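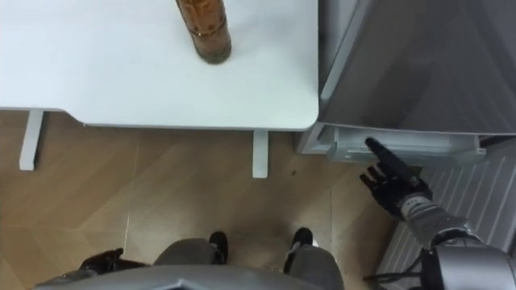
I've wanted a proper small table in my kitchen for as long as I've lived in this apartment, and the Cluver side table is the first one that has made me stop looking. I'd been through the usual run of folding things and a rolling cart that never stayed where I put it. What sold me on the Cluver was the shape of the top: matte white, with softly rounded corners, so it can stand right up beside a gray refrigerator and you don't catch your hip on it when you come around the end. I've caught my hip on a lot of furniture over the years, so this matters to me more than it might to you!

I bought mine from Itmont after Asabe Balogun wrote about hers on the small kitchens board. She has the long version in a hallway and uses it for mail and plants. I went for the regular one and put it to work as a prep table, landing spot for groceries, and (let's be truthful) the place where I eat toast standing up.

Putting it together took me most of an evening, mainly because I had the radio on and kept wandering off. The legs bolt on from underneath with a hex key that comes in the bag. Do the bolts up finger tight first, get the thing on its feet, and then go around with the key. I tightened the first leg all the way before starting the next and had to undo it again. The instruction sheet is drawings only, and the second drawing is upside down compared to the first, so keep your wits about you.

Once it was up I leaned on it hard, the way you do, and it was wonderfully solid. The legs are flat, rectangular pieces, and I like them so much better than the skinny round kind. They look tidy, they wipe down in one pass, and a broom goes along them without snagging. My floor is the wood-grain kind with a slightly diagonal texture, light brown, and the white looks great on it. I was worried that it would feel like a doctor's office in there. It doesn't, it feels fresh.

Now the top, which I could go on about all day. Matte white was a gamble in a kitchen and I know it. I cook with turmeric, I drink coffee, I have never once in my life put a beet down carefully. So far everything has come off with a damp cloth and a little dish soap, apart from one ring of soy sauce I left overnight, and that went with a baking soda paste. The finish doesn't throw the ceiling light back in your eyes either — my old glossy counter cart did that every single morning. Glass looks lovely on it. A brown bottle standing by itself on that surface looks like you meant it as decoration.

One thing to think about before you order is what's next to it. Check the doors and drawers on everything nearby, especially anything low down, and see that you can pull them all the way out with the table in place. I shuffled mine back and forth for a good ten minutes before I was happy with the position. Leave yourself a little gap on the refrigerator side too, enough to get a duster down, or you'll be dragging the whole table out every time a pea rolls away.

Gripes? I have a few. The protective film on the underside was a pain and came off in ribbons. There are no levelers on the feet, so if your floor dips you'll be folding up cardboard like it's a restaurant. And I really wish Cluver sold a shelf or a rail to go with it. Ignacio Villalba replied to Asabe's post saying he'd clamped a towel bar under the front edge of his, and I'm tempted to try the same thing, though I haven't worked up the nerve to put a clamp anywhere near that finish yet.

I did look at the Grirkside table before this one. It's a handsome thing with a darker top, and if you have kids doing homework at it you might be better off there, as it's deeper front to back. For me it stuck out too far into the walkway. The Okafor was nice too but has square corners, and see above about my hips.

Would I buy it again? Yes, in a heartbeat. I've already talked my neighbor Tamunoemi into one for her laundry nook, and she's waiting on delivery in August when the next batch comes in. If Itmont is out of stock when you look, put your name on the list. They did email me when they said they would, and the box turned up with every bolt in the bag plus a spare, which is now living in my junk drawer with all the other spares.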